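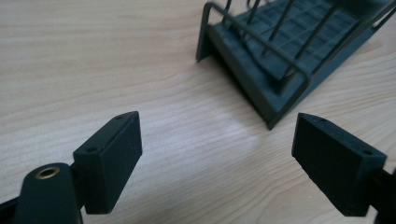
Oiling the table, second year

I put the fourth coat on in November, after dinner, with the window open and my coat on. It took 23 minutes. The first coat last year took most of an evening, so I have gotten faster, or I care less about the corners.

A few people wrote to ask what I use now. I started with a hard wax oil that came in a small tin and smelled like a garage. It did fine on the top but stayed tacky on the legs for a week, and I ended up wiping it off with a rag. Then Maarja Pētersons, who I used to share a workshop bench with, gave me the end of a can of plain linseed oil and told me to thin the first coat and leave the rest alone. I have stuck with that.

What I do now

I clear everything off the night before and wipe the top with a damp cloth. In the morning I sand by hand with the grain, using a fine paper wrapped around a cork block. I don't use the electric sander anymore. It left little swirls near one end that only showed up after the oil went on, and I had to go back over the whole top to get rid of them.

After sanding I vacuum, then wipe again, then wait until it is fully dry. Last year I rushed this part and trapped dust in the finish. You could feel it with your palm.

The oil goes on with an old T-shirt. I pour a little in the middle and push it out toward the edges. I wait fifteen minutes and wipe off everything that hasn't soaked in, and then I wipe it again with a clean piece. The second wipe matters more than I used to think. Oily rags go outside, spread flat on the fence until they are stiff. Don't ball them up and put them in the trash, they can catch fire.

Water rings and other damage

We got two rings over the summer, both from the same pitcher. One came out with a light sanding and a dab of oil. The other is still there if you know where to look. Ignacio Cáceres says to try a warm iron over a cotton towel. I haven't, mostly out of nerves.

There is also a dent from when I dropped a jar of olives. I tried the wet cloth trick and it came up about halfway. I can live with it.

For everyday cleaning I use water and a drop of dish soap, and I dry it right after. I tried a spray cleaner for a month in the spring and the finish went dull where we eat, so the rest of the bottle went to the bathroom.

Was it worth doing

A friend has a lacquered table the same age as mine and has done nothing to it except wipe it down. It looks good. If you have small kids or you just don't want a chore, get one of those. I like having a top I can fix myself in an evening without stripping the whole thing.

The chairs are next. There are six of them and they all have spindles, so I'll probably start with the one by the door and see how far I get before it gets too cold to keep the window open.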